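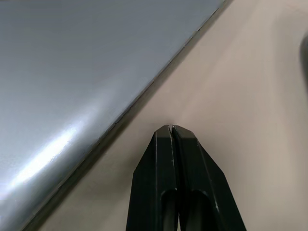
斯卡特科姆（Skatcombe），2023年9月17日

第3章　桌面摆放、合盖存放与金属外壳的清洁

本章适用于Zevano薄型笔记本电脑的金属外壳机型。首次开箱、充电和系统设置见第2章，接口和外接显示器见第4章。本章的步骤可以单独执行，不要求按顺序从头做到尾。

3.1　开始之前

需要准备的物品：
干净的超细纤维布2块，一块擦拭，一块收干。
少量清水，盛在小碗或小喷瓶里。
软毛刷一把，刷毛长度不限，不能是金属丝或硬尼龙。
随机附带的布套（如果打算把电脑收进抽屉或柜子）。

不需要准备任何清洁剂。多数外壳损伤来自用错了清洁剂，凡是包装上写有“去油”“除锈”“抛光”字样的产品都请放回原处。

注意：清洁之前请关机，拔下电源线和所有外接设备。仅仅合上盖子时，电脑通常处于睡眠状态，并没有关机。

3.2　选择摆放位置

电脑机身宽367毫米，合盖后仍需要在左右两侧留出余量。请选择能够把整台机器平放下去的桌面，机身任何一边都不要悬在桌沿外面。

1. 清空桌面上准备放电脑的区域。笔筒、杯子、钥匙和回形针移到一边。小颗粒最容易被忽略，尤其是面包屑、铅笔芯碎屑和沙粒，用干布把这块区域整个抹一遍。

2. 用手掌按一下桌面的几个角，确认桌子不晃。桌子如果晃动，先调整桌脚或垫平，再放电脑。

3. 双手托住机身左右两侧，水平放下。放下时让底部脚垫同时接触桌面。一边先着地、另一边再落下的做法会让着地的那条边受力，时间长了边缘会出现压痕。

4. 轻轻推一下机身。正常情况下脚垫会抓住桌面，机身不移动。如果机身很容易滑动，检查脚垫上是否沾了灰，用微湿的布擦干净后晾干再试。

5. 从侧面看机身底部。脚垫把机身稍微抬起，底部与桌面之间应有一道均匀的窄缝。在有光的房间里，这道缝会在机身边缘外侧形成一条较暗的影子。影子的宽窄随灯光方向变化，一头宽一头窄是正常的，不能据此判断机身放歪了。

6. 如果怀疑机身没有放平，请用一张普通打印纸试探。将纸的一角从四条边分别伸进窄缝，纸能够顺利伸进去，说明脚垫已经把机身撑起。某一处伸不进去时，抬起电脑查看下面是否压着东西。

说明：浅色哑光桌面反光少，适合长时间使用。玻璃桌面和高光漆面也可以使用，但脚垫在这类表面上容易打滑，建议加一块薄垫。Kastetti桌垫的短绒面会堵住底部窄缝，请使用它的光滑面，绒面朝下。

小心：不要把电脑放在床上、沙发上或者膝头的毯子上长时间运行。织物会包住底部，热量排不出去。

3.3　光线与反光

金属外壳带有细密的拉丝纹理，对光线的反应与塑料外壳不同。同一块面板，一处看上去偏冷、偏灰，另一处可能亮得发白，换一个角度又会反过来。这是拉丝表面的正常表现，与涂层脱落、褪色或受潮无关。

想判断外壳上的一块痕迹到底是反光还是污渍，请按下面的方法检查：

1. 合上盖子，站在平时坐的位置看那块痕迹，记住它的大致位置。

2. 身体向左或向右移动一步，再看一次。痕迹跟着移动或者消失的，是反光。痕迹留在原处不动的，是污渍或划痕。

3. 对留在原处的痕迹，用指腹隔着干布轻轻摸一下。感觉平滑的多半是污渍，按3.5节处理。感觉有沟或者有棱的是划痕，按3.7节处理。

4. 边缘一圈的斜面比较窄，反光零碎，看起来常常有颗粒感。检查这个部位时请关掉台灯，只用窗户的自然光，并从低一点的角度看。

如果工作时被外壳的反光晃到眼睛，可以把台灯移到屏幕后方，或者把灯头压低。不必在外壳上贴膜。市售的哑光膜大多带有较强的背胶，撕下时残胶会留在拉丝纹理里，很难清除。

小心：合上盖子的电脑不要长时间放在阳光直射的窗台或桌面上。金属升温很快，摸上去烫手时请先移到阴凉处，等外壳恢复到室温再开机。

3.4　合上盖子

1. 检查键盘区域，把笔、耳机、便签和充电线拿开。摄像头遮挡片也要取下，哪怕它看起来很薄。

2. 用一只手扶住上盖前沿的中间位置，慢慢放下。不要捏着一个角合盖，这样会使上盖轻微扭转。

3. 上盖接近机身时会感觉到吸力，此时松手让它自行合拢。

4. 沿着前沿看一遍，上盖与机身之间的缝应当一样宽。某一段明显变宽时，打开盖子重新检查键盘区域。

5. 需要马上移动电脑时，合盖后稍等片刻，待指示灯进入睡眠状态再拿起来。

合好的电脑可以留在桌面上，上面不要放东西。书、文件夹、杯子、手机都不行。上盖很薄，压力会直接传到屏幕，长期受压会在屏幕上留下键帽形状的印子。桌面空间紧张的话，请使用立式支架，支架的夹口要有软衬。

3.5　日常清洁

外壳每周擦一次即可。手上容易出汗，或者经常边吃东西边工作的，可以适当增加次数。

1. 关机，拔掉电源线，合上盖子。

2. 把布在空气中抖几下。布上如果沾着沙粒，擦拭就等于打磨。掉在地上的布请洗过再用。

3. 用软毛刷沿边缘轻扫一圈，重点是转轴一侧和接口周围。刷的方向由内向外，把灰尘扫离机身。

4. 用干布擦拭上盖。沿着拉丝纹理的方向走直线，从一边擦到另一边，抬手，回到起点再擦下一道。画圈擦拭会在纹理上留下能看见的弧形痕迹，在斜射的灯光下尤其明显。

5. 干布擦不掉的指纹，把布的一角蘸水，拧到不滴水为止，再按同样的方向擦。

6. 立刻用第二块布收干。边缘的斜面容易存水，收干时用布包住手指，顺着边走一遍。

7. 把电脑翻过来清洁底部之前，在桌面上铺一条干净的软毛巾。上盖朝下放在毛巾上，不要直接接触桌面。

8. 擦完脚垫后晾干，再把机身翻回来放平。

注意：水只能先沾到布上。不要对着外壳、键盘或者屏幕直接喷水。

以下物品不得用于金属外壳：
厨房用百洁布、钢丝球、魔术海绵。
牙膏、小苏打糊、研磨膏。
含氨或含氯的玻璃水和消毒液。
丙酮、指甲油去除剂、汽油类溶剂。
纸巾和粗糙的厨房纸。一次两次未必看得出来，反复使用会使表面发毛。

3.6　顽固污渍

油渍
取一盆温水，滴入一滴无色的中性洗洁精，搅匀。布蘸水后拧干，沿纹理方向擦拭油渍处，再换清水擦去残留，最后收干。油渍面积较大时分几次做，不要加大洗洁精的用量。

胶印
标签或贴纸留下的胶，先用指腹裹着干布搓，多数会卷成小条脱落。剩下的部分用微湿的温布敷一会儿，再搓一遍。不要用刀片、尺子或者指甲去刮。

水渍圈
杯底留下的水圈干了以后会有一层白边，用清水布擦两遍即可。如果白边擦不掉，说明水里矿物质较多，可以改用纯净水重复上述步骤。咖啡和果汁的痕迹要在当天处理，隔夜以后会变黏，擦起来费时间。

墨水和记号笔
先在底部不显眼的位置试一下，用布的一角蘸少许75%的酒精，轻点，不要来回抹。表面没有变化，再处理污渍处。标志图案和机身底部的文字不要碰酒精。

护手霜和防晒霜
这类痕迹呈半透明状，往往要到侧光下才看得见。按油渍处理。涂完护手霜后，等手干了再搬动电脑。

3.7　划痕与磕碰

浅划痕
只伤到表面的细划痕没有可靠的家庭修复办法。抛光会把周围的拉丝纹理一起磨掉，结果是一小块发亮的斑，比原来的划痕更显眼。请保持原状，按日常方法清洁。

边缘的小坑
边缘的斜面是最容易磕碰的位置。碰出小坑后，先用棉布轻轻滑过，看看是否勾线。勾线说明有毛刺，可能划伤手或者划坏布套，请联系维修点处理，不要自己用锉刀或砂纸打磨。

变形
把合好盖的电脑放在确认平整的桌面上，轻按四个角。有一个角翘起并且来回晃动的，先检查脚垫是否缺失。脚垫完好而机身仍然晃动的，可能已经变形。请停止使用，备份资料后送修。

警告：如果上盖或底部向外鼓起，触摸板变得难以按下，请立即关机并拔掉电源，不要继续充电，也不要用力把鼓起的位置按回去。把电脑放在不易燃的平面上，远离床铺和窗帘，然后联系维修点。

3.8　短期和长期存放

当天还要用
合盖，留在桌面即可。把它推离桌沿，让机身最靠外的一边与桌沿之间留出一掌的距离。有儿童或宠物的家庭，请把电源线也收起来，不要垂在桌边。

几天不用
1. 按3.5节擦拭外壳并收干。
2. 关机，拔掉所有线缆。
3. 装入布套，开口一侧朝上。
4. 平放在抽屉或架子上，上面不压东西。

布套里不要再放电源适配器和鼠标。适配器的插脚会在外壳上顶出凹点，搬运时更是如此。随机附送的适配器小袋就是为此准备的。

几个月不用
1. 把电量保持在一半左右。充满或者耗尽后长期存放，都会缩短电池寿命。
2. 擦拭外壳，敞开放置一小时，再装入布套。
3. 选择干燥、避光、温度变化小的地方。阁楼、车库、暖气旁边和浴室隔壁的储物柜都不合适。
4. 可以在柜子里放干燥剂，但不要把干燥剂塞进布套，颗粒漏出来会磨花外壳。
5. 每隔三个月取出来检查一次，电量偏低时补充到一半。例如在11月收起的电脑，应当在次年2月第一次检查。

从寒冷的地方搬进暖和的房间时，先不要打开布套，等整台机器接近室温再取出。外壳上如果出现水汽，用干布吸去，继续放置，直到完全干燥后才能开机。

3.9　从桌面上拿起电脑

机身较薄，平放时底部的缝隙又窄，手指不容易伸进去。请不要用指甲撬，也不要捏住上盖往上提。

1. 确认盖子已经合上，线缆已经拔下。

2. 把机身平着向自己的方向拉，使前沿刚刚探出桌沿，宽度够手指托住就可以。

3. 一只手从下方托住前沿中部，另一只手扶住侧边。

4. 稍微抬起前沿，把托住的手向里伸，直到机身重量落在手掌上，再整个端起来。

5. 竖着夹在腋下走动时，转轴一侧朝上。

桌面是软木、皮革或者未上漆的木料时，拖动可能留下脚垫的印子。这种情况下改为从侧面抬起一角，另一只手伸到底下托住。

3.10　常见情况

上盖在灯下有一大片白光，是不是掉色了？
请按3.3节换一个位置看。白光会随着视线移动，就是反光。

边缘摸起来有点凉，有时还有轻微发麻的感觉。
发凉是金属的特点。发麻多见于使用两脚插头充电时，请换用带接地的三脚插头和合格的插座。换过之后仍然发麻的，请停止充电并联系维修点。

擦完以后外壳上留有一道道水痕。
布太湿，或者没有及时收干。把布重新拧一遍，沿纹理方向再擦一次，马上用另一块布收干。

脚垫掉了一个，能不能先用着？
可以短时间使用，但金属底边会直接碰到桌面，桌面和外壳都可能划伤。请在缺脚垫的位置下面垫一块软布，尽快补装。脚垫有配件出售，订购时请报第46页配件表上的编号。不要用双面胶或热熔胶粘其他材料代替，厚度不同会使机身不平。

浅色桌面上出现灰黑色的印子。
通常是脚垫上的灰被压到了桌面上。用微湿的布擦桌面，再清洁脚垫。如果印子呈细线状，位置与机身边缘一致，请检查是否有脚垫缺失。

布套可以水洗吗？
可以，冷水手洗，不加柔顺剂，平铺晾干。完全干透之前不要装电脑。

贴在上盖上的装饰贴纸影响保修吗？
不影响。撕下贴纸时留下的残胶，以及刮除残胶造成的划痕，不在保修范围内。

3.11　清洁与检查周期

每天：收工时清走键盘上的杂物，合盖，把机身推离桌沿。
每周：干布擦拭外壳，软毛刷清扫转轴和接口周围。
每月：翻面清洁底部和脚垫，检查四条边有无磕碰，清洗擦拭用的布。
每半年：检查脚垫是否松动，检查转轴开合时有无异响，查看布套内衬是否磨破。

擦拭布请单独清洗，不要和带拉链或金属扣的衣物放在一起。洗过多次后变硬的布可以改擦桌面，不再用于外壳。

充电和电池的进一步说明见第5章。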